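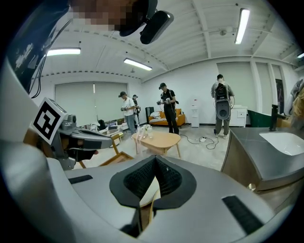 Una pinza gris, con un marcador blanco y negro a la izquierda.

EL SCOUTING POR DATOS LLEGA AL JIVURSIDE, Y YA VEREMOS

El Jivurside presentó el 8/27/18 su acuerdo con Rastogi, la consultora que promete encontrar laterales baratos antes que los demás. Según el club, el sistema ha cribado 627 futbolistas de categorías inferiores y ha dejado la lista en 106. Muy bien. ¿Y quién ha ido a verlos jugar un día de lluvia, con el campo hecho un barrizal y el árbitro de espaldas?

La directora deportiva, Sevim Duman, defendió el convenio con paciencia. «El informe no ficha a nadie, ordena el trabajo», dijo. Se lo compramos a medias. En enero también se nos habló de ordenar el trabajo y llegaron dos delanteros del Veler, con gráficos preciosos bajo el brazo. Entre los dos suman 2 goles, uno de ellos de penalti y con el partido resuelto. 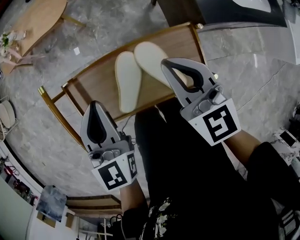 Dos plantillas de color crema sobre un asiento de madera.

Tampoco se ha explicado cuánto cuesta el asunto ni qué pasa con los ojeadores de siempre, que cobran poco y conducen mucho. El club habla de «convivencia de métodos», expresión que en el Skurnen se usó palabra por palabra unas semanas antes de prescindir de la mitad de la red. Preguntamos por las condiciones de salida del contrato y nos remitieron a una nota de prensa que no las menciona.

Puede que funcione. A otros les ha ido bien, con más dinero y menos prisa. De momento el equipo sigue sin lateral izquierdo y el primer informe completo se espera para después del cierre del mercado.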